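Letting Agents and First-Time Renters in Kedville
Student project report, Property Studies, second year
Hatice Sezer

1. Background

This project looks at how people in Kedville find their first rented home and what part the letting agent plays in that. I chose the subject because I had worked on the front desk of a small agency during the summer and noticed that many callers did not know what they could ask for. My supervisor suggested limiting the work to tenants renting for the first time and to flats with one or two bedrooms.

Kedville has two areas where most of these flats are found. One is the streets between the station and the river, known locally as Plornby, where large houses were split into flats. The other is the newer blocks on the former Betex works, which were built for sale but are now mostly let. The two areas are a short walk apart but the stock is very different. Plornby flats tend to be larger and colder. The Betex blocks have lifts, smaller kitchens and a service charge that the landlord pays.

2. Questions

The project set out to answer the following.

How do first-time renters in Kedville find out that a flat is available?
What information do they have before the viewing, and what do they only learn afterwards?
Do agents and tenants agree on what makes a viewing useful?

I had planned a fourth question on rent levels but dropped it after the first month. Asking rents are easy to collect, but the rent finally agreed is not, and I did not think I could say anything reliable about the gap between them.

3. Method

The work had three parts. First, I read 300 online adverts for flats in the two areas and noted which details each one gave. Second, I interviewed 11 tenants who had moved into their first rented home within the past year. Third, I spent time at the offices of Van den Broek, a letting agency on the high street, and went along to viewings with the staff.

Tenants were found through a notice at the college and through people passing the notice on. Interviews lasted between twenty minutes and an hour and followed a short list of topics. I took notes by hand and typed them up the same evening. No names of tenants are used in this report.

The adverts were read between October and December. If a flat was advertised twice I kept the first version only. I recorded whether the advert gave the floor, the type of heating, the energy rating, the deposit, the length of the tenancy and the date the flat would be free. A detail was counted as given if it appeared anywhere in the advert, including on the floor plan. 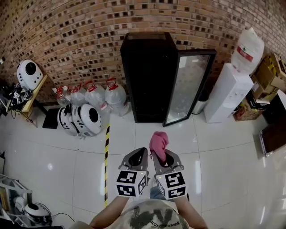
Fig. 1. Hand-held grippers with a pink cloth.

4. Findings

4.1 Adverts

Nearly all adverts gave the rent and the number of bedrooms. Most gave the deposit. The type of heating was left out more often than any other detail on my list, and this was much more common in Plornby than in the Betex blocks. The floor was usually given for the Betex flats, where it is treated as a selling point, and often missing in Plornby, where many of the flats are at the top of the house.

The length of the tenancy was described in several ways. "Long let", "minimum term" and "initial period" were all used, sometimes by the same agent for what seemed to be the same arrangement. Three tenants said they had not understood the difference until they read the agreement.

4.2 Tenants

Most of the tenants had found their flat on a property website. The others had heard about it from a friend or a colleague. No tenant in the group had gone into an agent's office to ask what was coming up, although the staff at Van den Broek told me they would welcome this and keep a list for the purpose.

Tenants felt that viewings were short. Several had been shown round with other people and had not liked to ask questions in front of them. What they wished they had asked about was mostly practical: where the meter was, how the bins worked, who to ring about a repair, whether the boiler had a timer. One tenant in Plornby had moved in without knowing that the hot water was on a shared system with the flat below.

4.3 Agents

The agency staff saw the viewing differently. For them it was a check on whether the person was serious and could move on the right date. They expected practical questions to come later, by email, and had a sheet of answers ready for most flats. The sheet was sent after the holding deposit was paid. When I asked why it was not sent earlier, one negotiator said it had always been done that way and she could see no harm in changing it.

5. Discussion

The adverts and the interviews point the same way. Details that affect daily life in the flat reach the tenant late, and in some cases after money has been paid. The information exists, and in the agency I visited it was already written down.

The group of tenants was small and most of them were students or had recently been students. Older first-time renters may search in other ways. I visited one agency only, and larger firms may handle viewings differently. The advert count covers the end of the year, which staff described as a slow period.

6. Suggestions

Agents could send the practical sheet with the confirmation of the viewing. Adverts could state the type of heating and the floor in every case. The college housing office could add a short list of viewing questions to its web page, and I have passed them a draft based on the interviews.

The interview topics and the advert recording form are in Appendix A and Appendix B.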